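In Conversation: Duyên Lưu on the Marsden Household Portraits

Duyên Lưu has been a portrait photographer for most of her working life and a member of the teaching staff at the Nanby School of Photography since it moved to its present building. In March she completed the Marsden Household Portraits, a commission in which families in the Marsden district were photographed at home, in the room of their choosing. She spoke with Nhàn Kim of the School's publications office.

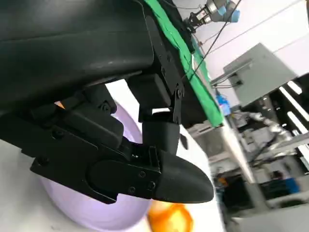
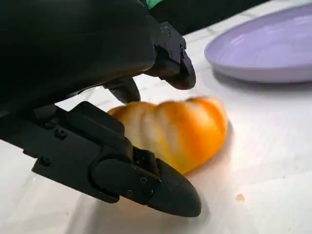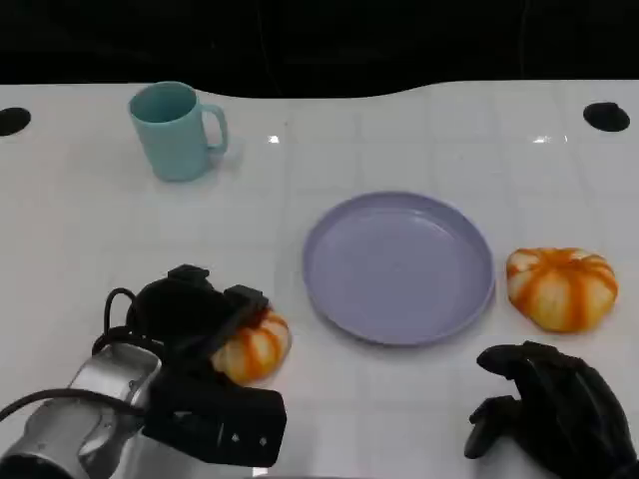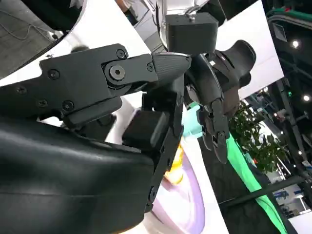
Gripper details (first, second and fourth pictures); teal mug on a white tabletop (third).

The commission came from Sarkivden, the regional picture archive, which holds a large collection of studio portraits from Marsden but very little made inside people's homes. The archive asked for a body of work that could be kept, cataloged and consulted in the same way as its older holdings. Ms. Lưu was given a free hand as to method, with two conditions: every sitter was to receive a print, and every sitter was to be able to withdraw at any point before the final selection.

"I was glad to have the second condition in writing," Ms. Lưu said. "When a person knows they can say no later, they are much easier about saying yes now. We had withdrawals, and each one was handled with a short letter and no questions. One family withdrew and then asked to come back in, and we did that too."

Letters of invitation went to 330 households. Of these, 300 agreed to a first visit, a response that neither Ms. Lưu nor the archive had planned for. The original budget assumed far fewer, and the schedule had to be drawn up again before any photographs were made. Visits were shortened, and the district was divided by bus route, as Ms. Lưu does not drive.

Asked how the lack of a car affected the work, she described it mostly as a matter of weight. "Everything had to go in one bag and one tube. I carried a folding stand, a single light, a white umbrella, the camera and two lenses. The second lens I could have left at home. I used it for a man who wanted to be photographed at the far end of his hallway, and he was right about the hallway, so I suppose it paid for its bus fare."

The single light was a decision she had made early and did not revisit. In her classes at Nanby, students begin with two lamps and a reflector, and some arrive expecting to use more. Ms. Lưu holds that in a small room the walls do much of what a second lamp would do. She would set the umbrella high, near the window if the room had one, so that its light came from the same side as the daylight. The exposure was then adjusted until the two could not easily be told apart.

"Painted walls are the difficulty," she said. "A green kitchen gives you green faces. I kept a gray card in my coat and photographed it in the sitter's hand before we began. People enjoyed that part. It gave them a small job while I was fussing with the stand, and it meant that the first picture had already been taken before they had time to worry about it."

She was asked whether she corrected the color fully in the finished prints. She does not. Her practice is to remove the cast from the skin as far as the eye expects and to leave some of it in the shadows. If all of it is taken out, she explained, the person looks as though they have been placed in the room afterward.

On the subject of posing, Ms. Lưu was cautious. She gives very few instructions, and those she gives concern the feet. "If the feet are settled, the shoulders follow. I ask people to stand or sit the way they would if they were waiting for the kettle. Then I ask them to move the weight to the back foot. I do not ask for a smile and I do not ask them not to smile." Children were photographed first in nearly every household, before they grew tired of the visit, and then again with the adults. In homes with a baby she worked from the floor.

Each visit was limited to 24 exposures. The limit was her own. She had used film for many years and found that the habit of a short roll served her better than any rule of composition she had been taught. With a digital camera the number is arbitrary, and she said so, but she kept a tally on a card taped to the back of the camera and stopped when it was full. On four visits she stopped earlier. On one she went over, and she still regards that as a lapse.

"By the end I knew which frame it was before I left the house. I was wrong about a third of the time, which my students find very comforting."

The selection took longer than the photography. Ms. Lưu first made small work prints of every household and laid them out by street. She removed pictures in which the furniture was more interesting than the people, and then, after some weeks, put several of those back. The archive's own staff reviewed the set separately and marked their preferences on the reverse in pencil. The two selections agreed more than she had expected. Where they did not, the matter was settled by discussion, and the archive generally gave way on expression while Ms. Lưu gave way on dress and interiors, where the archivists had a clearer sense of what later readers would want to see.

The final set consists of 70 portraits. All remaining households, other than those that withdrew, are held in the archive as files with a work print attached, so that the wider record is not lost. Prints were made by Esent, a small lab that has worked with the School for some time. They are on a matte cotton paper, without a border, and are stored in boxes by street name. Ms. Lưu attended the first days of printing in person.

"I am not a patient person in a print lab," she said. "They gave me a stool by the viewing booth and told me, very kindly, to stay on it. The paper takes time to settle — the blacks look wrong for the first hour — and I had rejected two sheets that were perfectly good by the time somebody explained that to me. I have been printing a long time and should have known. It was a new paper, and I was nervous."

The question of captions was raised more than once during the project. The older studio portraits at Sarkivden carry a surname and a ledger number, and nothing else. For the present set, each household was asked to supply its own line of text. No length was specified. Some wrote a full paragraph, some gave first names only, and one gave the name of the dog. Ms. Lưu was firm that these lines should be kept exactly as written, including spelling, and the archive has agreed to catalog them separately from its own description.

Asked what she would change, Ms. Lưu mentioned the letter of invitation, which she now considers too long. She would also begin later in the day. Many of the visits took place in mid-morning, when working adults were out, and the set therefore leans toward retired people and parents at home. She made a number of return visits at 6 p.m. to correct this, but the balance remains uneven, and a note to that effect has been placed with the collection.

She also spoke about what happens to the sitters' copies. Every household received its print flat, in a card folder, with a sheet on framing and light. She has since been back to Marsden on other business and has seen several of the portraits on walls, one of them in direct sun above a radiator. "I said nothing. They were pleased with it. The archive has the other one."

Ms. Lưu has returned to full-time teaching. Her evening course in portrait lighting now includes a session in which students work in an ordinary furnished room with one lamp, and she hopes to extend this to visits outside the School if insurance can be arranged. She is also preparing a short handbook on home visits for second-year students. It will cover equipment, consent forms, color management and shoes. On the last of these she was quite serious: students are advised to wear a pair that comes off easily at the door, with good socks.

The Marsden Household Portraits may be consulted in the reading room at Sarkivden by appointment. Former sitters who have moved and have not received their print are asked to write to the archive with both their old and new addresses.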